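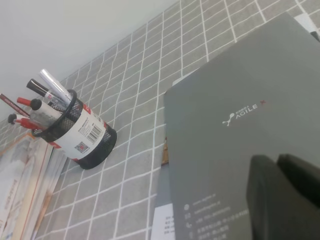 The pen holder, label still on, with part of the paper stack in front.

I finally spent Sunday on the desk by the wall. It had turned into the place where everything with ink in it ended up, along with every booklet that came into the apartment since we moved. Itzel Figueroa gave me the rule she uses at her own place: if a pen doesn't write on the second try, it goes. I did it her way, with the back of an old Plimby receipt to scribble on.

I had pens in the kitchen drawer, in two coat pockets and in a bag I hadn't opened since October. Most of them were dead. The free ones from Skemance were the worst – the ink had gone brown and the clips had snapped off. I kept one blue one because I like how it feels, and it lives in my bag now.

What stays on the desk is mostly red and black. I mark up printed drafts in red and address packages in black, so that's what I reach for. The silver marker is for dark envelopes. I almost never use the pencil but I'm keeping it.
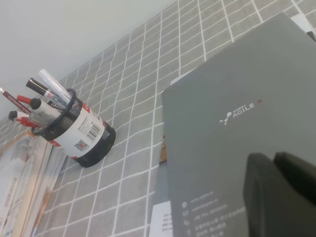 Pens and markers on the gray grid cloth.

The holder is plain black mesh and I haven't taken the label off. I tried once on another one and spent an evening rubbing at glue with cooking oil, and the paper still came away in strips. This one can keep its barcode.

The tablecloth gets asked about more than anything else on the desk. I like the grid for lining up paper when I fold it. It wrinkles a little and I don't iron it. It replaced a yellow one that showed every ring from every cup.

Then the paper. I went through it sitting on the floor and made two piles, keep and recycle. The recycle pile was mostly old Okafor catalogs, all of them 92 pages and all of them nearly the same. I kept the newest.
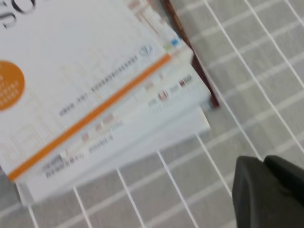 The keep pile took longer because I kept stopping to read. Ese Fashola wants anything with a good cover for her collage class, so I'm holding on to a few things for her until she comes by. The rest I want to look at properly, one or two at a time with coffee, and then decide. I gave myself 20 minutes for the whole pile and went well over.

Next is the shelf in the hall, where the Gendurico boxes are. I haven't looked inside those in a long time and I'd like a free morning for it.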